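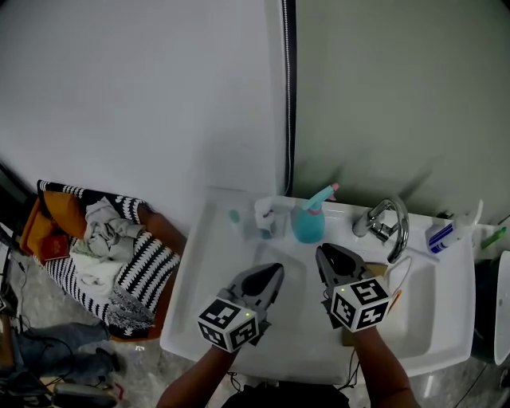

Grenden Karkik under-sink water filter, long-term review

The Karkik is a single-cartridge carbon block filter made by Grenden for fitting on the cold supply beneath a kitchen or utility sink. It is sold as a kit: filter head, one cartridge, wall bracket, two lengths of quarter-inch tube, a saddle-free tee for a 15 mm pipe and a separate drinking tap. I bought mine at full price and have run it since November in a hard water area.

Fitting

The tee goes in line after the isolating valve. You need a straight run of pipe long enough to cut out a short section, and in my case the existing flexible connector had to be swapped for a shorter one. The compression nuts supplied are decent brass and sealed at the first attempt with no jointing compound. The push-fit connections on the filter head are less good. The collets are stiff, and the tube has to go in further than it first seems to want to. Mark the insertion depth on the tube with a pencil before you start. Mine wept slightly on the outlet side until I pushed it home.

The bracket takes two screws, which are supplied, and needs a solid surface behind it. Allow a clear hand's width below the cartridge, as it drops straight down when released. The instructions give a smaller clearance than this and are wrong. The remaining pages are adequate, although the exploded diagram shows an older head with the pressure relief button on the opposite side.

The separate tap requires a hole in the sink or worktop. I drilled the worktop. The rubber washer under the tap base is thin and I replaced it with a thicker one from the spares box.

Flow and pressure

With a new cartridge the drinking tap filled a 500 ml measuring jug in a little under fifteen seconds. That is slower than the main tap by a wide margin and quite usual for a carbon block of this size. After five months the same jug took nineteen seconds. The drop was gradual and I would not have noticed it without a watch.

There is no measurable effect on the main cold tap, as the tee only feeds the filter branch. Anyone who wants all the cold water filtered should look at a larger housing.

Taste and scale

Chlorine taste and smell were gone from the first day, after the flushing period set out in the leaflet. The first few litres ran grey with carbon fines, then cleared. Tea tastes cleaner. It still forms a film, and the kettle still furs up at the rate it did before. The Karkik does not soften water and the box does not claim that it does, but the photograph of a spotless kettle on the front is a bit cheeky.

Cartridge changes

The cartridge comes off with a quarter turn and the head shuts off its own supply. A small amount of water escapes, so put a cloth down. The replacement is part number 3577. Take care when ordering, as a cartridge for the older head is also on sale, looks much the same and will not lock. The two are listed next to each other on the Grenden site with no warning.

I also tried the Grorneo cartridge, which is sold as a compatible part. It locked in place without leaking, but the fit was looser and it let a trace of chlorine through by the third month. The saving is small. I went back to the original.

Leaks and noise

After the outlet tube was seated properly I left dry kitchen paper under the head for 96 hours and found no moisture. There is a short knock when the drinking tap is closed quickly. Clipping the tube to the back panel cured most of it.

Good points: sound brass fittings, clean cartridge change, effective on chlorine.

Bad points: stiff collets, thin tap washer, out-of-date diagram, confusing spares listing.

Score: 4 out of 5. I would take half a mark off for anyone fitting it in a shallow cupboard, where the clearance below the cartridge will be a nuisance every time it needs changing.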